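Andbridge Police Accountability Network

PRESS RELEASE
For immediate release: 8/23/25

Campaigners question force's account of custody restraint

The Andbridge Police Accountability Network has today asked for the full release of footage showing the restraint of a 34-minute-long detention at Dovano Road custody suite, after the force published a clip lasting 125 seconds and called the matter closed.

We do not think it is closed. The clip starts with the man already on the floor and stops before a nurse is called. The force says the rest "adds nothing of substance". If so, it is hard to see what harm there would be in showing it. 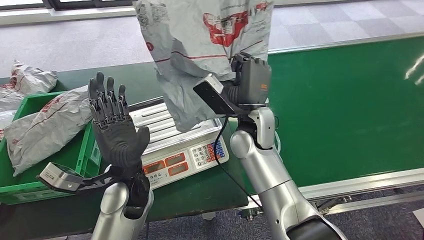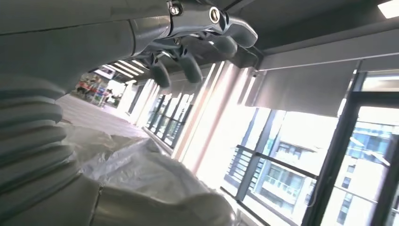

Custody and Use of Force Team, Andbridge Police Accountability Network

The force recorded 889 uses of force in its cells last year, according to figures it gave us in reply to a written request. It says 334 were reviewed by a senior officer. We asked what a review involves and were told it "may include" watching the video. We have asked again.

Farzana Dissanayake, who leads our casework, said: "We keep hearing that lessons have been learned. I would like to see one written down. The family were promised a meeting, then a phone call, and what they got was a leaflet."

Arif Pathirana, the family's solicitor, said: "My client's brother went in with no injuries and came out with a broken wrist. The statement talks about a brief struggle. We want the whole recording and the custody log, and we will go to court for them if we have to."

The force has promised new training from October, to be run by an outside firm, Grovov. It has not said what the training covers or how anyone will judge it. A similar course was announced after an earlier complaint – we have yet to find an officer who remembers going on it.

Our petition for the footage has 3220 signatures and stays open until the force replies.

Media contact: Meenakshi Panicker, press desk. Interviews can be arranged on request.

ENDS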